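Last updated: 21/12/2021
4 min read
27 shares | 3 comments

Kit review: Delitz two-arm bench package

Delitz has been shipping its two-arm bench package since November. The package covers a matched pair of arms with parallel-jaw grippers, the mounting hardware, a control box and one seat of the Tretex recording software. It is aimed at small labs and integrators who want to collect manipulation data without building a cell from parts. We ran it on desk-item tasks, which are cheap to set up and hard on grippers. The usual set is a lamp, a plastic case with a hinged lid and whatever stationery fits in it.

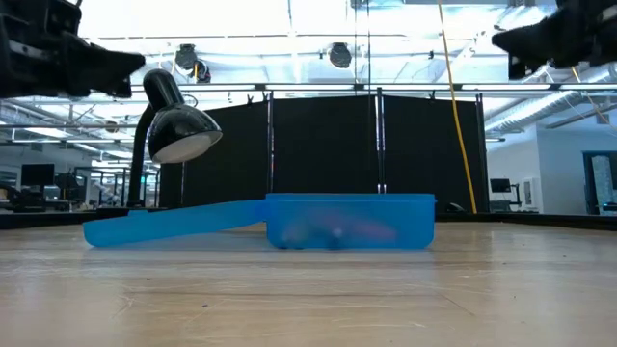 Both grippers over the bench, case open beside the lamp.

Setup is documented in a 77-page manual that is correct in most places. Section 4 gives the bolt pattern for the arm bases and should be read before anything is clamped. The cable diagram in the same section still shows the connector from the previous controller, so follow the labels on the cables. Both arms homed on the first attempt. Calibration between the arms took one operator 27 minutes, with no second person needed. After a power cut it has to be repeated in full, as the controller does not store the last result. Delitz says a firmware change is planned and gives no date.

Over the review period we logged 241 recorded runs. The task was fixed: pick a pen from the wood, place it in the case, close the lid. Large items gave no trouble. Pens are another matter. The stock fingers are thick for this class of object, and a round barrel tends to roll when the first finger touches it. Approaching at right angles to the barrel helped more than reducing speed. Kuvell sells a narrower finger set that fits the same mount, and we would order it with the kit if the work involves anything thinner than a marker.

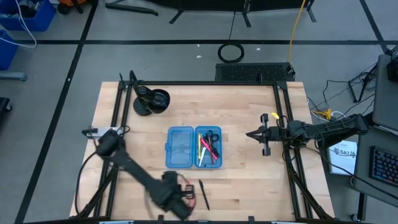
Reach is the specification most buyers ask about, and the figures in the Delitz data sheet held up on our bench. Placing the bases on opposite sides gives good shared coverage in the middle of the table and less toward the corners. A pencil case opened flat in the center can be approached from both sides, and a pen lying on the wood below it is still comfortable for the left gripper. The limit is the wrist. Turning it fully while the arm is extended pulls the cables tight, and the software does not warn of this. We set a joint limit by hand and left it there.

Tretex records joint positions, gripper state and up to four video streams to a single file. Playback is stable. Export is slow, and a failed export leaves a partial file under the final name, so check sizes before deleting the source. Caruso offers a converter for the older file format at extra cost. Labs starting fresh will not need it.

The spare parts list runs to 1,282 lines and can be searched only by part number. Finger pads are a consumable and are sold in pairs. Support replied to both of our tickets on the next working day.

The package is quoted per site, with training priced separately. A version without the software seat is available on request.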